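Bedding Choice and Laundry Habits in Student Housing
Final project report, Textiles and Household Studies
Submitted 07/12/2023

1. Introduction

This report presents the results of a one-semester project on how students living away from home choose, use and wash their bedding. The project was carried out in two residence halls, Stutoson and Carrasco, which between them house 400 students. Both halls provide a bed and a mattress. Neither provides sheets, duvets or pillows, and residents are expected to bring or buy their own.

The subject was chosen after a short review of the welcome material given to new residents. The Stutoson handbook has nine pages on kitchens and one paragraph on bedding. The Carrasco handbook gives the mattress size and the laundry room hours and stops there. The project team considered that this left new residents to make a fairly costly purchase with little guidance – often in the first days after moving in.

2. Aims

The project had two aims. The first was to find out what residents look for when they buy bedding and whether they remain satisfied with it. The second was to record how often bedding is washed, and what prevents it from being washed more often.

The team did not set out to measure hygiene in a laboratory sense. No samples were taken and no health claims are made in this report.

3. Method

A paper questionnaire was placed in every mailbox in both halls. It contained 15 questions, most of them with fixed answers, followed by a blank space for comments. Completed forms were returned through a locked box at each front desk. Names and room numbers were not requested.

The team also kept a log of use in the Stutoson laundry room. Over the observation period the log recorded 1,140 machine loads. Team members noted the program selected on the dial but did not look at or handle residents' laundry. As a result, the log shows how busy the room was and which programs were popular, but it cannot show which loads contained bedding.

A small number of follow-up talks were held with residents who had left a contact address on a separate slip. These talks were informal and notes were taken by hand.

4. Findings

4.1 Choosing bedding

Price was the reason given most often for choosing a particular set. Color and pattern came next, ahead of fabric and ahead of washing instructions. Several residents wrote that they had not read the care label before buying, and a few had never read it at all.

Printed bedding was more popular than plain bedding in both halls. Cartoon prints in particular were mentioned many times in the comments, usually with some affection. Residents described them as cheerful, as a reminder of home, or as a way to make a standard room look less standard. One practical point was also raised: a busy print hides small stains and creases better than a plain white cover does. Residents who preferred plain bedding said that it was easier to match when one piece had to be replaced.

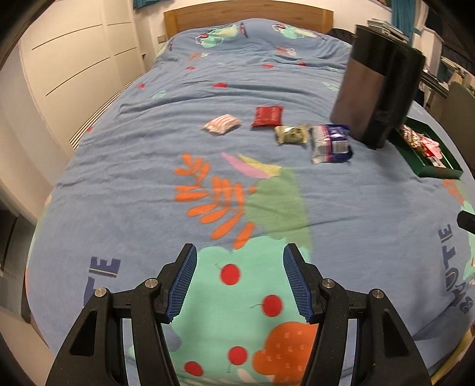
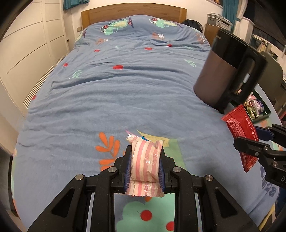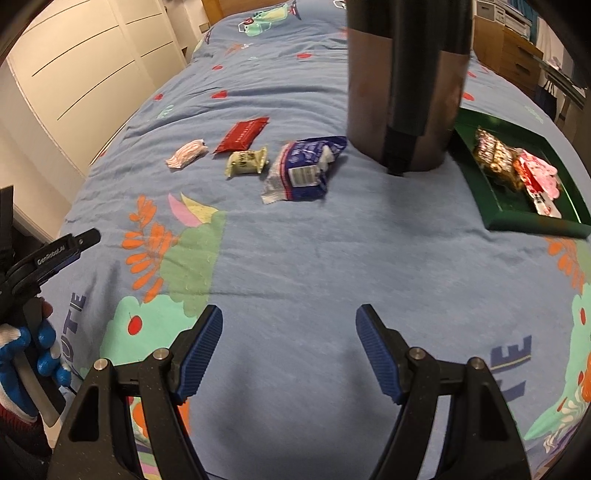
Figure 1. Cartoon-print bedding in blue.

Fabric was poorly understood. Many residents could not say whether their duvet cover was cotton, polyester or a blend. Those who had bought the Trarano student set could usually name the fabric, and the team believes that this is a result of the large label on the front of the packaging.

4.2 Washing

Sheets and pillowcases were washed more often than duvet covers, and duvets themselves were hardly washed at all. Residents gave three main reasons for this. The machines in both halls are too small for a thick duvet. Drying space is limited, and bedding hung in a bedroom takes a long time to dry in winter. Finally, a large share of residents own only one set, so washing and drying must be finished on the same day.

The laundry log supports the comments on timing. The Stutoson room was busiest in the evening and almost unused in the early morning. The short warm program was selected far more often than any other. The hot program, which many care labels allow for cotton sheets, was seldom used.

4.3 Eating and studying in bed

The questionnaire asked whether residents ate or studied in bed. Most did both. Rooms in Carrasco have a narrow desk and one hard chair, and residents there were more likely to describe the bed as their main place to sit. Crumbs and spilled drinks were named as a common reason for an unplanned wash.

5. Limits of the study

Residents who care about bedding may have been more willing to return the form. The laundry log covers one hall only, and the Carrasco machines are of a different type. Answers on washing frequency rely on memory, and some residents may have reported what they thought was expected of them.

6. Recommendations

The team recommends that both halls add a page on bedding to the welcome material. It should give the mattress size, explain the common care symbols and advise new residents to bring two sets of sheets where possible.

A folding drying rack should be made available on each floor. The team tested the Ladura rack in a Stutoson bathroom and found that it held a single duvet cover without difficulty – a double cover had to be folded over and dried more slowly.

The housing office should also ask the laundry contractor for the cost of one large-capacity machine per building. A copy of the questionnaire and the full laundry log are kept with the department office and may be consulted on request.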